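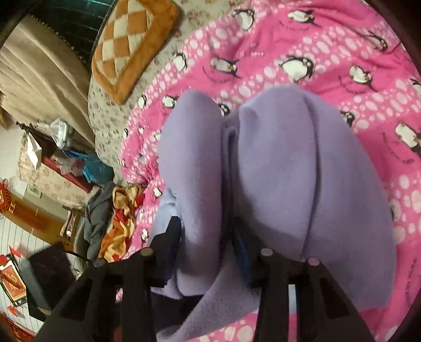 A fleece-like garment in lavender, on a pink penguin-print blanket.

Pilling

Pilling is the formation of small balls of tangled fiber on the surface of a fabric. The balls are called pills, bobbles, fuzz balls or, in the textile trade, a customer service matter. Pilling occurs on knitted and woven cloth, on cheap and expensive clothing alike, and on nearly every sofa that is regularly sat on.

Contents
1 Formation
2 Affected fabrics
3 Testing
4 Removal
5 The Curport sweater dispute
6 See also

Formation

Pills begin as loose fiber ends. Rubbing works these ends out of the yarn and raises them into a light fuzz, which most owners do not notice or describe as "soft." Further rubbing rolls the fuzz into balls, which stay attached to the fabric by a few anchor fibers. When the anchors break, the pill drops off and the process can start again with whatever fiber is left.

The usual sites are the places where cloth meets something else: the underarms, the cuffs, the sides of the body and the area under a shoulder bag. A washing machine adds to the rubbing by bringing together garments that would otherwise have kept to themselves. Pills often pick up stray fibers of other colors along the way, so that a navy sweater may carry a fair record of the towels it has been washed with.

Affected fabrics

Short fibers pill more readily than long ones, having more ends to work loose. Loosely twisted yarns and open knits hold their fibers less firmly and are also prone to the problem. These are the same qualities that make a garment pleasant to touch in the store.

Wool and cotton pill freely, but their fibers are fairly weak and the pills tend to break away in time. Polyester and nylon are stronger. Their anchor fibers hold, and the pills remain on the garment for much of its life. Blends of natural and synthetic fiber can combine the two behaviors, with the weaker fiber supplying fuzz and the stronger one keeping it in place. Fleece, whose surface is brushed on purpose to raise the fibers, has a head start. Some makers offer anti-pill fleece, a term that covers several finishes and a wide range of optimism.

Linen and silk made from long filaments pill very little. They wrinkle and stain respectively.

Testing

Laboratories test for pilling by rubbing fabric samples against each other or against a standard cloth, or by tumbling them in a lined box. The sample is then compared with reference photographs and graded on a scale of 1 to 5, where 5 means no visible change. Half grades are often allowed. They give two trained observers something to disagree about.

Results can be a poor guide to daily wear. No standard method includes a seat belt.

Removal

Pills may be cut off with scissors, shaved off with an electric fabric shaver or dragged off with a comb or pumice stone. Picking them off by hand is common during long meetings, though it pulls new fibers to the surface and so provides work for the next meeting. Washing garments inside out, on a gentle cycle, slows pilling without preventing it.

The Curport sweater dispute

In September of its second year of trading, the Curport knitwear firm Tilix sold 298 sweaters under the name Peng, each with a label promising that it would "never bobble." Buyers returned 247 of them. Tilix argued that the label referred to the hem. The firm replaced the returned sweaters with a model called the Fiso, made from a tighter yarn, which pilled at grade 4 and was widely agreed to be itchy. Its label made no promises beyond the size.

See also

Abrasion (textiles)
Dryer lint
Fabric shaver
Napping (finishing process)
Snagging

This page was last edited on April 16, 2023.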